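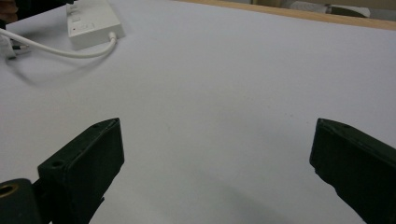 图1 手持夹爪视角下的白色桌面工位,两指张开,左上方为白色插线板及其电源线

Pluramier项目阶段进展报告
报送:Bainbridge项目管理办公室
报告范围:任务二(低对比度桌面条件下的示教数据与策略学习),兼报任务一遗留项

一、本期工作概况

任务一的采集工具定型工作已完成,Droltik手持夹爪自本期起不再改动机械结构,指面几何、指根安装孔位和相机相对位姿均按上一版图纸冻结。任务二进入正式采集和第一轮训练。任务三(跨工位迁移)按计划未启动,仅做了标定流程的预演。

本期共采集示教1,266条,经筛选保留超过900条,其中800条用于训练,其余用作验证,不参与任何参数选择以外的用途。训练与离线评估均在Ritau流水线上完成,实机评估每个条件固定为16次。

二、问题与方法

任务二研究的对象是浅色物体置于浅色台面的抓取,包括白色线缆、插头和小型塑料外壳。上期报告已说明,基线策略在深色台面上工作正常,换到白色台面后性能明显下降。当时的解释是物体边缘梯度不足,导致编码器在接近阶段得不到稳定的位置信息。本期对这一解释做了检验,结论需要部分修正。

检验方法如下。取验证集中同一类动作的片段,分别遮挡物体区域、指尖区域和台面阴影区域,观察策略输出的末端位移变化量。若原解释成立,遮挡物体区域后输出应基本不变,因为策略本就没有用到它。实际结果显示,遮挡物体区域仍会引起可观的输出变化,而遮挡阴影区域引起的变化更大,在接近阶段尤其如此。也就是说,基线策略能够看到物体,但在白色台面上对夹指投影的依赖过重。夹指为深色,台面为浅色,指下阴影是画面中对比度较高且随高度连续变化的成分,网络将其用作高度线索是合理的;问题在于阴影的方向和浓淡同时取决于光源,采集时光源布置相对固定,这一线索在训练集内可靠,在评估工位上不可靠。

据此本期采用两项改动。

第一项为阴影扰动增广。对训练图像中夹指以外的台面区域叠加低频亮度场,亮度场的主方向在每条示教内保持不变,在示教之间随机抽取。保持示教内一致是必要的:早期试验中曾逐帧独立抽取,结果相邻帧之间出现不自然的明暗跳动,动作输出的抖动随之增加,该做法已放弃。亮度场幅度由台面本身的灰度分布归一化得到,未设人工阈值。

第二项为指间区域辅助监督。两指内侧面之间的区域在相机坐标下的位置由开合量唯一确定,可由标定结果直接投影得到。在编码器中间层增加一个辅助输出头,预测该区域内是否存在可夹持物以及其主轴方向。监督信号由示教末段的闭合时刻反推,无需人工标注。辅助头只在训练中使用,部署时移除,不增加推理开销。

两项改动相互独立,可分别开启。

三、数据

采集在白色哑光台面上进行,相机固定于手持工具,操作者手持夹爪直接完成动作。每条示教从夹爪处于台面上方、两指张开的状态开始,以物体被放至目标区域结束。起始高度和起始朝向不作规定,只要求两指指尖在图像内可见。

筛选规则沿用上期版本,依次执行以下检查:

(1)位姿轨迹连续性。视觉里程计丢失后重新初始化的片段整条剔除。白色台面纹理稀少,画面主要由台面占据时里程计容易漂移,这是本期剔除量的主要来源。
(2)开合量与图像的一致性。由开合编码值投影得到的指尖位置与图像中检测到的指尖位置偏差过大者剔除。
(3)动作完整性。未出现闭合动作,或闭合后未出现位移者剔除。
(4)时间戳对齐。图像流与编码流错位者先尝试重新对齐,失败后剔除。

上期筛选只执行后三项,第一项为本期新增,因此两期的保留比例不可直接比较。如需可比口径,可对上期数据补跑第一项检查,Ritau已具备该功能,尚未安排机时。

关于里程计漂移,曾考虑在台面上粘贴定位标记。该方案能显著减少剔除,但标记会进入训练图像,策略可能以标记作为定位依据,与任务二的研究目的冲突,故未采用。目前的做法是保留台面远端的边框和背景物体在视野内,由它们提供特征点。操作规程已增加一条:接近动作开始之前,工具应保持一段倾斜姿态,使台面远侧边缘进入画面。执行该条规程之后的采集批次,因第一项检查被剔除的示教有所减少,但各批次操作者和物体组合不同,尚不能将差异全部归于规程。

四、结果

实机评估在与采集工位不同的台面上进行,光源方向与采集时相反,其余条件尽量一致。每个条件16次,物体初始位置取自同一张位置表,各条件逐次对应。以失败次数报告:

基线策略:失败九次。
仅阴影扰动增广:失败五次。
仅指间区域辅助监督:失败六次。
两项同时开启:失败三次。

失败类型的分布较失败总数更有参考意义。基线的九次失败中,七次为高度误判,表现为夹指在物体上方提前闭合,或下探过深触及台面后触发力限停机;另外两次为朝向错误。仅开启增广时,高度误判降至两次,朝向错误为三次。仅开启辅助监督时,高度误判为五次,朝向错误一次。两项同时开启时,高度误判两次,朝向错误一次。两项改动分别作用于两类误差,这与设计预期相符。增广条件下朝向错误由两次变为三次,在当前样本量下不作解释。

需要说明的是,每条件16次的评估规模只够区分较大的差异。基线与两项同时开启之间的差异方向明确;两个单项条件之间不应据此排序。下期拟扩大两项同时开启与仅增广这两个条件的评估次数,其余条件不再追加。

在采集工位的原始光照下另做了一组对照,基线失败两次,两项同时开启失败两次。改动没有损害原条件下的性能,也没有带来可见的提高。

离线指标方面,验证集上的动作误差在四个条件之间差别很小,基线甚至略低于增广条件。该指标与换光条件下的实机表现不相关,原因是验证集与训练集光照同分布。本项目此后不再以同分布验证误差作为模型选择依据,改用经固定亮度场处理的验证副本。亮度场参数已写入Ritau配置并锁定。

五、未解决的问题

线缆类物体。白色线缆在白色台面上呈细长弧形,自身阴影浅而弥散,辅助头预测的主轴方向在弯折处不稳定。主轴这一表示对弯曲物体本就不充分,目前的三次失败中有两次发生在线缆弯折附近。备选方案是将主轴预测改为沿两指连线方向的局部切向预测,监督信号仍可由闭合时刻反推。该方案已实现,尚未训练。

指面磨损。Droltik夹指内侧边缘的表面状态在连续使用后会发生变化,是否影响指尖检测尚不清楚。现有第二项筛选对边缘轮廓敏感,若磨损导致检测偏移,会表现为剔除量缓慢上升。已在采集日志中增加按夹指编号统计的字段,待积累后再作判断。

深色夹指的曝光影响。画面内深色夹指占比随开合量变化,自动曝光随之调整,造成台面亮度在一条示教内漂移。现用固定曝光采集,但较早批次为自动曝光,两者均包含在训练集中。尚未做分批训练对比。仅就高度误判而言,不排除曝光漂移也是原因之一,第二节的分析未将其与阴影分离。

评估工位的力限停机阈值目前为经验设定,触停即记为失败。若放宽阈值,部分下探过深的情况可能仍能完成抓取,因此高度误判的计数与阈值有关。各条件使用同一阈值,条件间比较不受影响,但绝对失败数不宜与其他项目的结果对照。

六、与计划的偏差

采集量达到计划要求,训练可用量也达到,但余量小于预期,原因见第三节。任务二的第一轮实机评估较计划推迟,推迟系评估工位相机支架重新标定所致,已完成,不影响任务三的启动条件。

原计划本期提交的数据集说明文件未完成。文件中关于筛选规则的部分需要在上期数据补跑后统一改写,单独提交本期部分会造成两个口径并存,因此申请顺延至下期一并提交。

设备支出按预算执行,无新增采购。机时使用集中在消融试验,剩余额度足以覆盖下期两个条件的扩大评估及局部切向方案的训练,不足以同时支持任务三的全部预演。如Bainbridge方面希望任务三提前,请在7月的例行沟通中告知,以便调整机时分配。

七、下期安排

完成局部切向预测的训练与实机评估,评估物体限于线缆类。
对上期数据补跑轨迹连续性检查,统一筛选口径。
自动曝光批次与固定曝光批次分开训练,比较高度误判次数。
扩大第四节所述两个条件的评估次数,位置表沿用本期版本。
提交数据集说明文件及筛选程序的版本记录。
任务三工位标定,视机时情况执行。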